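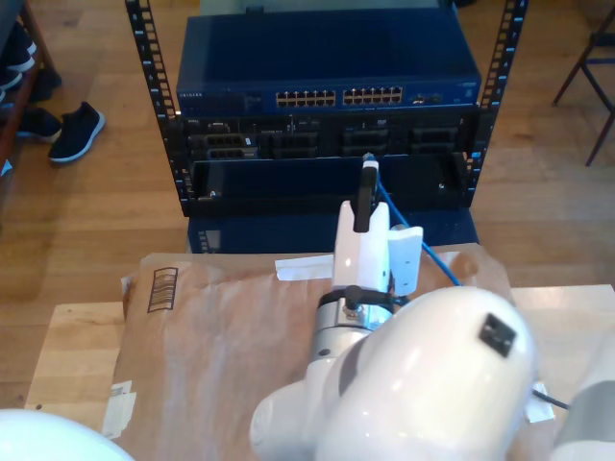

2 min read

Handout 6: Reading a Product Offer, Using the Claltex Cabling Kit

For this unit you play the customer. Claltex sells an arm, a two-finger gripper and a software package called Prodeo, and promises that together they will handle patching in small equipment racks. The sales sheet is nine pages long and uses the word "effortless" on seven of them. Read it before class anyway.

Start with what is on offer. The base kit costs $3000 and includes the arm, one set of finger pads and a year of Prodeo. Spare pads are $112 a set. The manual runs to 200 pages, and the part you want is the appendix on cable approach angles, which somebody at Claltex clearly wrote late at night and with feeling.

The task sounds trivial. A network plug goes in one way up, the latch has to clear the housing, and the cable behind it has opinions. A person does all this by feel while talking about lunch.

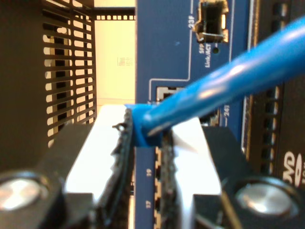
Fig. 2. Cable held between the finger pads, next to port 24.

Look at how little room there is beside the plug. The pads need enough grip to keep the boot from turning — and enough restraint to leave the neighboring ports alone. Prikora, the rival kit, uses a narrower finger and charges accordingly. Compare the two on pad wear, grip force and access to end ports. Leave the color schemes out of it.
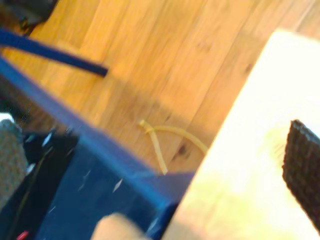
Claltex specifies a "prepared work area" for the kit and never says what one is. The Prikora sheet gives clearances in every direction, plus a diagram. This matters when you price the job, as tidying is labor and labor is not in the quote. A bit of pale yellow tubing on a wood floor would bother no human installer, but you should ask in writing whether it counts against the warranty. Ask about lighting as well.

For next time: write one page to the buyer at Panicker, a firm with 1237 patch points and a limited sense of humor. Recommend Claltex, Prikora or a person with a stepladder. State which claims you would want shown live before signing, and quote the sales sheet exactly when you disagree with it.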